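How a Robot Arm Learns a Job from a Person

A robot arm is a machine made of links and joints. The links are the stiff parts, like the bones in your arm. The joints are the places where it bends. Each joint has a motor inside, and each motor can report the angle it is turned to.

An arm by itself does not know how to do anything. Someone has to give it instructions. For many years this meant writing a program: turn joint one to this angle, turn joint two to that angle, close the gripper, stop. A program like this works well in a factory where every part arrives in exactly the same place. It works badly in a home, where things are put down anywhere.

Another way is to show the robot. Engineers call this learning from demonstration. There are two common methods.

Method 1: Showing by hand

The person holds the robot's arm and moves it. The motors are set so that they do not push back. While the arm is being moved, the computer writes down the angle of every joint many times each second. Later the robot can play those angles back.

This method is simple, but it has a problem. The person's hands and body can get in front of the camera, and then the robot's pictures show a person who will not be there when the robot works alone. Moving two arms at once is also hard for one person.

Method 2: Showing by remote control

The second method is called teleoperation. "Tele" means far, although the person may be sitting right next to the robot. The person moves a controller, and the robot arm copies the movement. Some controllers look like a game controller. Others are a small copy of the robot arm, with the same joints in the same order. If the person bends the small arm's elbow, the robot's elbow bends too.

The Eta project uses remote control with two arms. Its task is putting umbrellas away: pick up a folded umbrella, lay it in a tray, and go on to the next one.
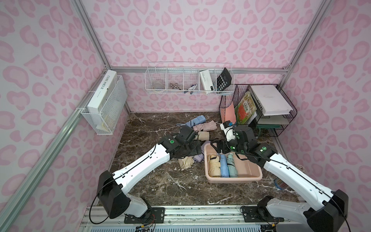 Umbrellas make a good practice task. They are long and narrow, so the gripper has to close across the thin side. A hard case keeps its shape when it is squeezed, but loose fabric folds and slips. The robot needs examples of both kinds.

What gets recorded

One complete try at the task is called an episode. In the Eta project, an episode contains:

The pictures from the cameras, in order.
The angle of every joint in both arms.
How far open each gripper is.
The commands sent by the person's controller.
The time of each measurement.

The time is important. If the pictures and the angles do not line up, the robot learns to close its gripper too early or too late.

How many times?

You might learn a job after seeing it once or twice. A robot needs more. The first Eta test used 100 episodes, and the arms often missed. The full set has some 2,000. Of these, 776 were recorded in June at the workshop in Bosdale, and the rest were recorded in Bragança.

Between episodes, the operator moves the objects to new places. If an umbrella always started in the same spot, the robot could learn the spot and ignore the umbrella.

From recording to learning

The episodes go into a computer program called Pama. Pama looks at the pictures and joint angles from one moment and guesses what the person did next. Then it compares its guess with the recording. If the guess is wrong, Pama changes its numbers slightly and tries again. This is called training.

After training, the controller is switched off. Pama receives new pictures from the cameras and sends its own commands to the arms. An operator stays close by with a stop button.

Mistakes are useful too. When an arm drops something, the operator can take over by remote control and show how to pick it up again. That recording is added to the set, and training is repeated.

Words to know

Joint: a place where a robot arm bends or turns.
Gripper: the part at the end of the arm that holds things.
Teleoperation: moving a robot by remote control.
Episode: one recorded try at a task.
Training: changing a program's numbers until its guesses get closer to the examples.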